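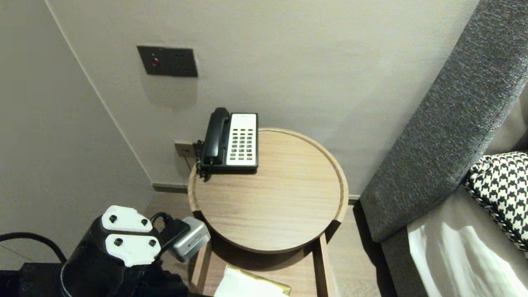 Bedside table, corner side, with the phone on top and the tissue box on the lower shelf.

16 October 2021

Worked on the bedside corner today. Gunnel had asked for a decision on the round table before the Vondura order goes in, so most of the notes are on that.

Table. Round top, light oak look, slightly raised rim all the way around. Grain runs in fine straight streaks, no complaint from me about the finish. The rim is good for stopping a pen or a pair of glasses from rolling off. It is less good for the phone cord, which goes over the rim on the left and gets dragged against it each time the handset is picked up. Eased the rim with 320 paper on the Pisari sample last month and it made no difference I could feel. Leave it alone.

Phone. Sits at the back left of the top, handset on the left, keypad on the right. Fine if you are sitting up against the headboard. Lying down I had to reach across the whole table to get to the handset. Tried it turned a little toward the bed and that was better, but then the line cable pulls. The socket is low on the wall right behind the table, so there is slack to be had if we use a longer cable. Asked Behrouz to bring one.

Table top diameter is still an open question. Shirazi drawing says 292 to the center of the rim, I get 284 with the steel rule. Measured twice. That is 8 short and I don't think it is the rule. Need to find out if they changed the template after September or if the drawing was never updated.

Lower shelf. Tissue box (white with the gold-colored band) lives there for now. Behrouz wants it on top. I would keep the top clear in front of the phone for a glass and a book – there is not room for all of it. Reaching down to the shelf from bed is a nuisance, though, so he has a point. Put both versions to Gunnel.

Wall panel. Dark gray one with the round red button, up and to the left of the phone. Nothing on the table should be tall enough to get in the way of it. That rules out the Pindero lamp on this side unless we go to the short stem.

Headboard and cushion. Gray fabric next to the light top looks right. Houndstooth cushion stays, Gunnel picked it. The piping is the twisted black and white one, reorder code ends in 71.

To do:
Longer line cable (Behrouz)
Ask Shirazi about the 292 / 284
Short stem lamp, price and lead time
Felt pads for the legs, the floor marks easily – the ones in the drawer are too thick

Gunnel Backlund to sign off on table before anything is ordered.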